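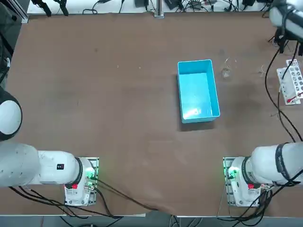
Informe de avance a la Fundación Ordale, 6/13/18

El comentario bíblico para grupos de lectura va muy bien, y con muchas ganas les contamos dónde estamos. De las 258 páginas previstas tenemos 173 revisadas, con Rut y Jonás cerrados por completo. Percy Huamán ha propuesto abrir cada capítulo con un objeto corriente que ayude a entrar en el texto, y para el de Jonás nos sirve muy bien una caja de plástico azul claro, abierta sobre una mesa marrón: ¿qué metería uno en ella si tuviera que salir hoy mismo hacia Nínive? (¡En el grupo de Clerkell la pregunta dio para toda la tarde!)

Indira Murthy terminó las notas sobre el hebreo y ya trabaja en los Salmos de subida, que han crecido más de lo previsto. Le hemos concedido cuatro páginas más, a costa del glosario.

Los mapas van con retraso. Boris Vasić entregó 2 y falta el de los viajes de Pablo, que rehace con los topónimos en español. La imprenta Živković mantiene su presupuesto para 200 ejemplares siempre que reciba los archivos en julio.

Gasto hasta la fecha: corrección y maquetación, dentro de lo aprobado. No pedimos ampliación.

Pendiente: índice de citas, permiso de la traducción para las Lamentaciones y lectura final de Palesa Potgieter, que empieza por Rut la semana próxima.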